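**Braltwood two-arm bench cell, periodic inspection, 11/26/23**
Checklist rev. 4. Last full inspection: June. Arms powered for items 2 to 5, power off for the rest.

1. **Mounting plates to rail.** Pass. Bolts hold torque on both sides. Witness marks line up.

2. **Status lights.** Pass. Green at the joints on both arms after startup.

3. **Gripper pads, yellow foam.** Pass with comment. Check for torn lattice walls, glue lift and pads that close out of line. Run the cloth pinch with the tan cloth and view it from the wrist camera.

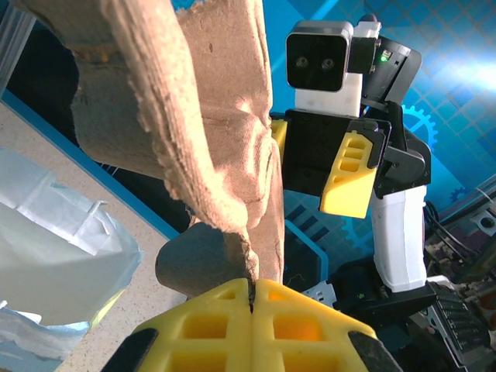
Closing force stays at the Wamow default. Do not raise it to make up for worn foam. Slight glue lift at the base of one left-arm pad; re-glue at next service. Replace pads as a pair. Two spare pairs in the drawer.

4. **Wrist cameras.** Pass. Wipe lenses with a dry cloth only. Bracket screws snug, no thread locker.

5. **Reach and clearance.** Pass. Lay out the full takeout set before this check: bag, drink carriers, straws, napkins, cups. The open bag is the tallest item and sets the minimum travel height. Jog each gripper over it at low speed, one arm at a time.
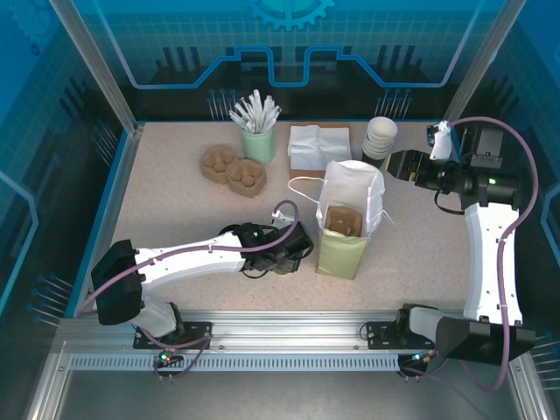

Travel height left as is. The earlier Abou Zeid setup sheet gives a lower value and should be pulled from the binder.

6. **Cables.** Action needed. Purple cable on the right arm makes a wide loop out past the link. Add a clip and leave enough slack for full wrist rotation. Left arm OK.

7. **Boards below the rail.** Pass. Connectors seated. Blow out dust at low pressure.

8. **Table and walls.** Pass. Speckled top cleaned with a damp wipe. No lifting at the corners of the wall print.

**Open items**
- [ ] Re-glue left-arm pad (item 3)
- [ ] Clip right-arm cable (item 6)
- [ ] Order foam pads from Edus, lead time almost two weeks

Cell released for use at reduced speed until item 6 is closed.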